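Toy train

A toy train is a small model of a railroad train made mainly for play. It differs from a scale model, which is built to match a real train as closely as possible and is usually handled with a good deal more care. The line between the two has never been a firm one, and plenty of grown-up hobbyists began on a living room rug with a handful of cars and whatever track would fit between the chairs.

Early history

The first toy trains had no track at all. They were pushed or pulled across the floor, and many were cut from wood or stamped from thin sheets of tin. Clockwork motors came along in the 19th century, and with them came the need for rails, as a wound-up engine left to itself will happily run straight under the nearest cupboard. Electric sets followed, and by the early 20th century they had become a favorite holiday gift in Europe and North America.

Track and layout

The simplest layout is a plain circle, made up of curved pieces that fit end to end. It needs no switches and no buffers, and a train can go around it for as long as its spring or battery lasts. Adding straight pieces turns the circle into an oval, and most families who catch the habit move on from there to sidings, bridges and crossings. Plastic track, often molded with rails and crossties in one piece, is light and easy for small hands to manage.

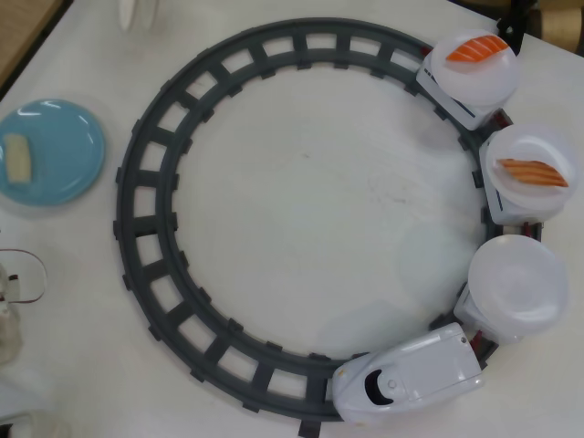 Styles of train

Steam engines remained the usual pattern for toys long after real railroads had given them up, and many children still draw a train with a smokestack. High-speed trains with smooth, rounded noses joined them later in the century, following the opening of Japan's first bullet train line in the 1960s.

Collecting

Older sets are widely collected, and a worn box can matter nearly as much as the train inside it. The collector Caradog Gethin, whose shelves at Flemwood hold 200 locomotives, keeps six of them aside for visiting children – a kindly custom that other collectors have since taken up.

See also
Model railroad
Clockwork toy
Wooden toy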